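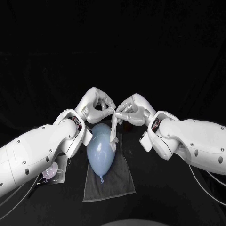

A pale blue balloon on a dark grey towel.

July
Minutes taken by Valquíria Barbosa, secretary
3 shares – 2 comments

Hillora Basketball Club, meeting of the members, upstairs room at the Cordeiro hall

Present: Grigore Bratu (chair), Washington Magalhães (first team coach), Wellington Quintana (fixtures), Valquíria Barbosa (minutes), and the members who signed the sheet at the door. Apologies were received from Jaanus Dambrauskienė, who sent his report on the juniors in writing.

The chair opened the meeting at 7.15 in the evening. The minutes of the last meeting were read and accepted with one correction: the score of the away match at Batutum was written the wrong way round. We lost that match.

1. First team, end of season

Washington Magalhães spoke about the defeat against Brokari in the last home match. He said that the plan was to slow the game and keep the ball away from their tall centre, and the plan was followed only until the first time-out. After this the players began to shoot early, from far, and they did not run back. He takes the responsibility for the substitutions in the third quarter, which were too late.

A member asked why the team stopped with the zone defence when it was working. The coach answered that two of the guards had four fouls each and he was afraid to lose them. The member was not satisfied with this answer and asked that it is written in the minutes.
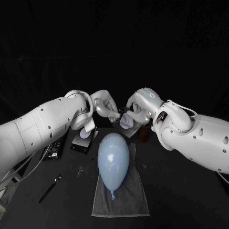
Members' Bulletin, page 2

Wellington Quintana wished to say that free throws are the larger problem. In his opinion we could have won at least the two matches with Batutum if we had trained them properly. It was agreed that each training will finish with free throws, also for the players who do not like it. The coach will keep a list and bring it to the next meeting.

2. Attendance and money

Over the whole season 806 tickets were sold at the door. The best evening was the Brokari match, with 202. The chair said he was pleased with the number and less pleased with the result. The price of a ticket stays the same for next season. The proposal to let under-twelves enter free was accepted, with one vote against.
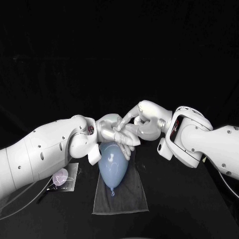
Jaanus Dambrauskienė writes in his report that the juniors have improved in passing but are still holding the ball too hard when they catch it. Many of them take it with stiff hands, and then it jumps away. He asks for more exercises without dribbling, in small groups, before the new season begins. For the youngest ones he would like them to learn a softer touch, with the fingers curled over the top, the way the white hand in the picture lies on the pale blue balloon. The report was accepted with thanks. Grigore Bratu asked if the juniors can have the hall one hour earlier, and Wellington Quintana will speak with Cordeiro about it.

3. Captain

The present captain does not wish to continue. The coach would like the players to choose the new one among themselves – the chair preferred that the coach decides. After some discussion it was left to the players, and they will vote at the first training. 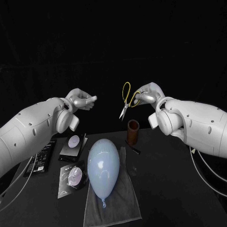

4. Other matters

The scoreboard clock stops by itself when the hall lights are changed. Wellington Quintana has reported this two times already and will report it again, in writing.

The away shirts are still missing number 3. Whoever has it at home is asked to bring it back washed.

Brokari has invited us to a friendly match before the season. The coach is in favour, if it is played with the normal rules and with proper referees. Accepted.

The meeting was closed at 9.05 in the evening.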